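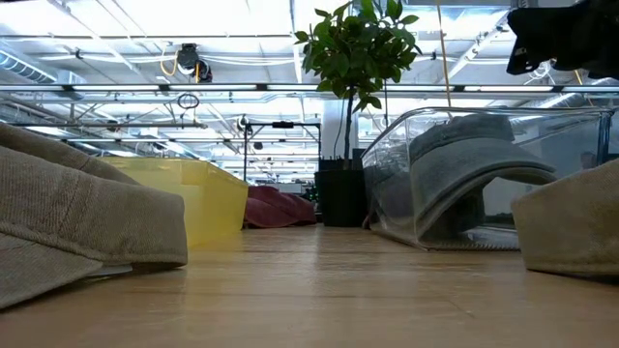
I have never trusted a storage system that comes with a name. The one my sister-in-law swears by is called the Zenmont method, and the short version is that you put everything soft you own on the floor, sort it by how often you touch it, and box whatever loses. So in May I moved the good stuff down to the wood floor in the back room, got out the yellow bin and the big clear one, and gave it a fair try. The gray padded thing went into the clear bin, and you can see how well that went. It arched up like a little bridge, with a hollow underneath and its flat top almost level with the rim. The method says a bin should be "full but calm." Mine was full of air.

I should say what the beige ribbed pieces are, as I got two emails last time I mentioned them. They're floor cushions, the corduroy kind, from a shop called Nghiêm that I don't think ships anymore. They fold over on themselves and they will not stay flat, and they don't fit in any bin sold to a normal household. According to the method they are "anchor items," meaning they stay out. I could have told you that for free.

My complaint with most of this advice is that it's written for sweaters. Sweaters will go anywhere. Padding has opinions. You can roll it and strap it and sit on it while somebody else wrestles with the lid, and in an hour the lid is up again. Duyên Tạ, who lives across the hall and has moved a lot more than I have, told me to forget lids altogether and stand the thick things on edge like records. I tried it with the gray one and it slumped. She came over, looked at it, and said I needed a narrower bin. Everybody who gives storage advice ends up telling you to buy a different bin.

About those bins. The clear one is a Zetwood and the yellow is a Dreltico, and I paid too much for the first and found the second at a yard sale. Clear is supposed to be better because you can see what you've got. I don't buy it. What you see through the side of a clear bin is a gray lump and maybe another gray lump down at the end, plus the ceiling lights bouncing off the plastic. I still have to dig. With the yellow one you get a nice glow when the light comes through and a general idea that something might be in there, and for blankets that's all the information I need.

Vacuum bags I already wrote about (short version: 11 bags, most of them puffed back up before the winter was over). I did wonder about them again for the cushions and then remembered the sound.

Where I've ended up, for now: cushions on the floor with a path down the middle wide enough to walk through in the dark, yellow bin for blankets, clear bin for the gray thing and whatever fits under the hump. I've started stuffing pillowcases in there. The method would call that a "nested zone" and charge you for the worksheet, all 3 pages of it.

My sister-in-law wants to know if I feel lighter. I feel like I moved some cushions. I'll check back after the summer and report on the lid.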